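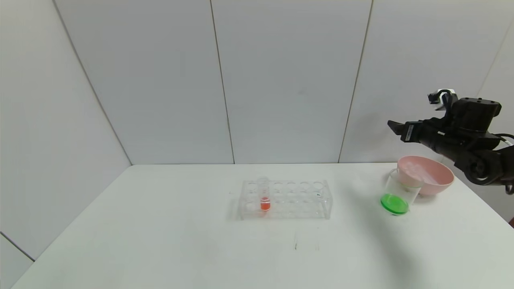
Madder on wool: how do you get orange-red and NOT brick?
Plant Dyes and Mordants > Reds and Oranges

tansy_and_rust
Feb 16, 2025
OK, madder people, I need you! I've been dyeing with whatever grows in the ditch behind my house for a few years (goldenrod, dock, tansy, black walnut when the squirrels leave me any) and over the winter I finally bought proper madder root. First skein came out the most gorgeous orange-red I have ever pulled out of a pot. I ran around the house showing it to everybody, including the mail carrier.

Second skein, same bag of root, same alum, same wool: brick. Third skein: brick with a sort of tan undercoat. It's a perfectly nice color if you want a brick. I want the first one back!

What I did: wool from the Priedītis mill, the undyed two-ply, scoured and mordanted with alum and a little cream of tartar. Chopped root soaked overnight, then everything in the pot together on low for 2 hours, then left to cool with the wool in it. I don't have a thermometer, I go by steam. I know, I know.

Is it the heat? The root? Did I use up all my luck?

bramblewick
It's the heat. Going by steam is how you get brick. Madder has a whole family of colorants in it and the brown ones come along when you let the pot get too hot. Keep it to where you could just barely not hold your finger in it and be patient. A candy thermometer from the grocery store is plenty.

And hello, fellow ditch dyer!

oldpotmender
I'm going to disagree with bramblewick, in a friendly way. Heat matters, but I've simmered madder pretty hard and still had clean reds. My money is on water. Do you have hard or soft water? Did anything change between the first skein and the second? Calcium pushes madder toward red, acid pushes it toward orange, and if you have iron in your water everything goes sad and brown.

tansy_and_rust
Ooh. I'm on a well. The first skein was done with rainwater because the pump was off for a repair that weekend. The others were well water. I didn't even think of that as a difference!!

oldpotmender
There you go. Iron.

bramblewick
Or the rainwater pot was cooler. You said no thermometer! We can't know it was iron.

oldpotmender
Do your sinks have orange stains, tansy?

tansy_and_rust
...the bathtub does.

oldpotmender
I rest my case.

Hina Zaidi
Could be both, you two. I teach a dye class at the Vusar arts center and our building is on a well too. What I do is a sample run before I commit a real skein to anything. Cut short lengths of mordanted yarn, put each one in its own canning jar with the same amount of root, and stand the jars together in a big kettle of water so they all heat up the same. Jar one is rainwater. Jar two is your tap. Jar three is tap with a pinch of chalk. If the rainwater jar is clear and bright and the tap jar is brick, you have your answer and you've only spent a few inches of yarn.

Put your labels on before you start. I have ruined a whole afternoon with jars I was sure I'd remember.

Also, please save your exhaust baths! The second and third dips in a madder pot are my favorite colors in all of dyeing. Coral, then apricot, then a kind of peach that people always ask me about. Beginners pour that down the drain and it breaks my heart.

tansy_and_rust
Hina, I poured it down the drain. Twice. I'm so sorry.

Jars in a kettle is brilliant, I'm doing it this week.

skeinhoarder
Jumping in to ask about the cream of tartar. I quit using it with madder because I thought it was pulling me toward orange. Lovely orange, but I was after red. tansy says she wants orange-red so maybe it's fine here?

Hina Zaidi
It's fine here. It's a mild acid, so yes, you'll lean warmer. I leave it out for cherry reds and put it in for anything I want to glow a little. Try it both ways on your wool and keep the samples.

bramblewick
What pot are you using, by the way? I had a mystery brown that turned out to be a chip in my enamel. Bare iron underneath, right at the waterline, the size of a lentil. I must have dyed in that thing for months before I saw it.

tansy_and_rust
It's an old Zetow stockpot, stainless, from my aunt's kitchen. No chips. Some dents.

walnutwayne
Unpopular opinion coming: the brick is the better color. Real old rugs are full of it! I overdye brick madder with a weak walnut bath and get a red-brown that looks like it has been on somebody's floor for generations. Don't throw those skeins out, trade them to me.

skeinhoarder
Wayne, you say this about every color.

walnutwayne
Every color is better with walnut. I stand by it.

oldpotmender
On the root itself: where did it come from, and is it chopped or ground? Chopped gives up its color slowly and you can rinse it first. I pour boiling water over mine, wait a minute, and tip that off. It takes away a lot of the yellow and tan, then the real soak goes on. Some people save the rinse for a yellow-brown, I give it to the compost.

tansy_and_rust
Chopped, from the Stundier seed and root place. It smells wonderful, like dirt and beets. Didn't rinse it. My notes just say "root, lots."

bramblewick
"Root, lots" is going on my studio wall.

But please weigh it. I use 30 grams of root on a small skein for a medium color, more for a deep one. Otherwise you'll get that perfect color again someday and you won't be able to repeat it.

Hina Zaidi
Seconding the scale. And if you have any space at all, plant madder! You won't dig it for three years, so stick it somewhere you can ignore it. It sprawls and it's scratchy and it will try to move in with the neighbors, so I keep mine in a half barrel. I dug my first one in June, which was the wrong time of year to do it, but I couldn't wait anymore. The roots were pencil thick and so orange inside that I stood there in the yard laughing.

tansy_and_rust
Update! Did the jars. Rainwater: orange-red, THE orange-red, I yelped. Tap: brick. Tap with chalk: redder brick. All in the same kettle, with a candy thermometer clipped to the side, so the heat was the same for all of them.

oldpotmender
Ahem.

bramblewick
Fine! Fine. It was the water. But she bought the thermometer, so I'm calling it a tie.

tansy_and_rust
I'm putting a second rain barrel under the shed gutter. And Wayne, message me your address, I've got two skeins of brick for you.

walnutwayne
Sent. I'll swap you a bag of hulls for them.

skeinhoarder
Does anybody filter their rainwater? Mine comes off an asphalt roof and it's a bit gray.

Hina Zaidi
Old pillowcase over the bucket. Let it settle overnight and pour from the top.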